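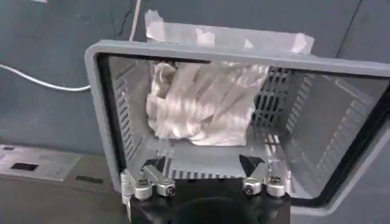 Home Food Gardens Travel People Subscribe

The long way to a soft fruit supper

Reading time: 9 minutes

Search the magazine Go

There is a lane above the village of Arach where, if you stop the car and wind the window down in the last week of June, you can smell the strawberries before you have seen a single one. I had been told this by three separate people before I went, and I will admit I took it for the sort of thing people say about the place they live. Then I came round the bend by the chapel on a warm still morning, with the window down only because the fan in my car has given up, and there it was, like somebody opening the door of a jam cupboard.

Angharad Craddock has been growing fruit on this slope for 32 years. Her mother-in-law grew blackcurrants here before her, for a cordial firm that used to send a lorry round every July, and when the lorry stopped coming the bushes were mostly grubbed up and the field went back to sheep. "I hated seeing it," she told me, pouring tea from a pot the size of a watering can. "I'd only been married a year and I didn't know a thing about fruit, but I'd eaten those currants and I thought, well, somebody ought to."

She began with a row and a half of strawberries, planted in the wrong place. They sat in the damp corner by the gate, where frost settles in May and the slugs hold their parties, and the first summer she picked enough for one flan. (It was a good flan, by her account, and she still has the tin.) The next year she moved everything uphill, on the advice of a neighbour who had been watching over the hedge and had been too polite to say anything until asked. I rather love that. A whole season of biting his tongue!

The farm now has strawberries, raspberries, gooseberries, red and white currants and a small, bad-tempered patch of loganberries that she keeps for herself. The blackcurrants are back too, on the same ground, and some of them came from cuttings off the handful of old bushes that had been left along the wall.

I had come, I should say, with a supper in mind. For years I have thought that soft fruit gets a raw deal in this country. We wait eleven months for it, we go quite silly over it for a few weeks, and then we give it one job to do, which involves cream. I have nothing whatever against cream. But I wanted to see what a person cooks when she has fruit coming in at the door every morning from the middle of June and is thoroughly sick of pudding by the end of the first week.

The answer, in Angharad's kitchen, is a great deal. Gooseberries go in with mackerel, of course, and our grandmothers could have told us that, but she also stews them with a little onion and mustard seed and serves them cold beside a pork chop. Redcurrants are stripped with a fork and thrown into the pan after lamb has come out of it, with a splash of vinegar and whatever has stuck to the bottom. Raspberries she crushes into a dressing for beetroot, which I was doubtful about and then had two helpings of. Her strawberries turn up with cucumber, black pepper and a soft white cheese, and I have made that four times since I got home.

The one that stays with me, though, is the blackcurrant leaf. It had never crossed my mind that you could use the leaf. You pick the young ones from the tips, early in the day, and steep them in warm milk as you might a bay leaf, and the milk takes on a green, catty, rather wonderful scent that tastes like the fruit's clever older sister. She makes an ice with it. She also drops a few leaves in with new potatoes as they boil, and I would not have believed the difference if I hadn't been sitting there with butter on my chin.

Picking starts at five, and I was invited to join in, so I did, in borrowed boots. I had imagined a gentle sort of morning. What I got was two hours bent double, with dew down both sleeves, while a woman a good deal older than me went along the next row at twice my speed and talked the entire time about her sister's hip. There is a knack to it. You don't pull the strawberry, you nip the stalk behind it with your thumbnail and let it roll into your palm, and you never hold more than a few at once or the bottom ones bruise. Raspberries are kinder to the back and should come away from their plug with no tugging at all. If you have to tug, Angharad says, it wants another day, and so do you.

By seven the sun was over the ridge and we stopped. Fruit picked warm won't keep, she says, and she would sooner leave it for the blackbirds than send it out tired. Most of it is sold by lunchtime anyway, from the shed at the bottom of the lane, where there is a price list in chalk and a tin for the money. The rest goes down to the Risent, the little bakery by the bridge, where it ends up in a sort of flat open tart with a yeasted base. The baker learned it from his Latvian grandfather, whose name, Eglītis, is painted over the door in letters so curly that most of the village has never tried to say it aloud.

I had one of those tarts for my breakfast, sitting on the wall outside, and I'd drive back for another tomorrow. The base is closer to bread than pastry, a bit sour, with curd cheese spread thinly over it and the currants pressed in whole so they burst as you bite. It isn't very sweet at all. He told me he used to put more sugar in, for the visitors, until his regulars complained.

If you would like to try a supper of this sort yourself, you don't need a farm. A pick-your-own will do very nicely, or a market stall late in the morning, or one currant bush in a pot by the back door, which will give you a surprising amount if you keep it watered and throw an old net curtain over it when the fruit begins to colour. Buy or pick for the next day and no further. Keep everything dry, spread it out in one layer, and wash it only when you're ready to eat. And do buy gooseberries when you see them, because they vanish from the shops in a blink and I think they're the best of the lot.

We ate ours outside that evening at a table that had once been a door, with the potatoes and the beetroot and a big dish of lamb, and the blackcurrant leaf ice to follow. Angharad's loganberries appeared right at the end, in a chipped blue bowl, and she counted out six for me.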